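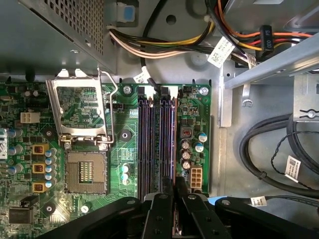
Zukstead Robotics Club
Frequently Asked Questions

What is the club working on this year?
Our project is Vodik, an arm that takes apart and rebuilds desktop computers. The first task is seating memory in an open case. The processor comes after that, then the power plugs.

Do I need to know how to program?
No. New members start on the hardware bench and pick up the code as they go. If you already write Python, tell us when you sign up and we will put you with the Skirnov group, who handle the control software.

Where do the computers come from?
The school retires old desktops every summer and we get first pick. Drives are removed before the machines reach us. We also take donated cases with a working motherboard. Please don't bring laptops or monitors.

Why practice on memory slots?
They are narrow, they sit close together, and the module only goes in one way. The arm has to line up with the slot and press evenly at both ends. We run every trial with the power cord unplugged.

How many trials does each team do?
Each team logs 200 insertions before the February meet. Failed attempts go in the log too. Write down which slot you used and where the arm stopped.

What is the Puma bench?
It is the second work table, by the windows, and it is named after the club's first arm. Beginners train there. You need 3 supervised sessions before you can run Vodik by yourself.

What does it cost?
Dues are $25 per semester. The arm, tools and parts are covered by a grant of around $700 a year. Ask at the front desk about a waiver.

What should I wear?
Closed shoes, and nothing loose at the wrist. Tie back long hair. Wrist straps are in the top drawer and must be worn when handling boards.

Can I take parts home?
Only from the bin marked FREE. Everything else is checked out on the sheet and due back in 2 weeks.

When do you meet?
After school, from 3:30 p.m. until the late bus.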